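Robot demo at an open day – worth taking a group?

Posted by marlowe_k, January

Hi all. I help run a hobby engineering club, mostly retired folks plus a couple of teenagers, and we've been offered places at the open day Fendance puts on. The invitation says "live robotics demonstration with hands-on session" and that's pretty much it. It's a long drive for most of us, and one of our members came home very grumpy from a trade show where all he saw was a video on a loop and a bowl of mints.

Has anybody been? What do you get to see, can regular people touch anything, and is it okay for someone who can't stand very long? Also is 2 hours enough or should we plan on the whole afternoon?

Posted by tealkettle

I went to the last one, so I can tell you how it was for us, although they may have changed things since then.

First, don't picture a factory floor with giant orange arms swinging around. I did, and I was a little let down for the first ten minutes! We were in a conference room, the kind with a long table and office chairs, and the demo was on a smaller table near the front. Sandrine Chauvin gave the talk. She's with Tessier, who seem to do the gripper side of things for Fendance (I may have that relationship backward). She was great with dumb questions, and I asked plenty of them.

The part I liked best was the hand-held gripper. You hold it yourself and use it to pick up ordinary stuff, and the idea is that the robot learns from how people do it. I had assumed somebody sat and typed in every movement. She started us on a water bottle, which sounds like nothing until you try it and find out how much your own fingers have been doing for you all these years. 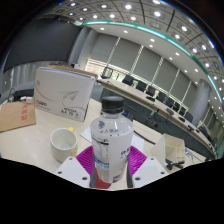
My first couple of tries were terrible. I came in too high and squeezed up by the cap, and the whole thing wanted to tip over. Sandrine told me to get lower, slow down and let both fingers touch at the same time before closing. After that it went fine, and I got cocky and asked to try a mug – much harder, because you have to decide between the handle and the rim and I kept changing my mind halfway there.

Then there was a slide part about how many times a task gets repeated before they're happy with it. The number she gave for their bottle task was 400, and a man behind me said his grandson needed more than that to learn to put a cup in the sink. I drifted off a bit during the software section. If your teenagers like that kind of thing they'll probably get more out of it than I did.

For your member who can't stand long, there was seating for the talk, but you stand for your turn with the gripper. I'd email ahead and ask them to bring a chair over. Two hours was enough for us, but we were a group of 5. With a bigger bunch you'll be waiting your turn, so I'd ask for a longer slot. And eat first! There was coffee and that was it.

Posted by rgb_dad

went to the Wandangate one not this one but same kind of deal. parking was bad. kids loved it. bring a jacket, AC was freezing even in winter

Posted by Hollis P.

I'd add a caution to what tealkettle wrote. How good these visits are depends on who is presenting that day. When our group went, the presenter spent most of the session on a product called Oremora and we had 2 people out of the whole group get a turn with anything. Nice enough guy, but it was a sales talk.

Before you commit, write and ask three things: who is leading it, how long the hands-on part runs, and whether there is a cap on group size. They answered my email the same afternoon, so it's no trouble to ask. I wouldn't go by the headcount on the flyer, either. Ours said the open day could take 500 visitors, and that was the entire building over the whole day. The demo room is much smaller than that makes it sound.

If they say Sandrine is doing it, go. My sister-in-law had her session and is still talking about the mug.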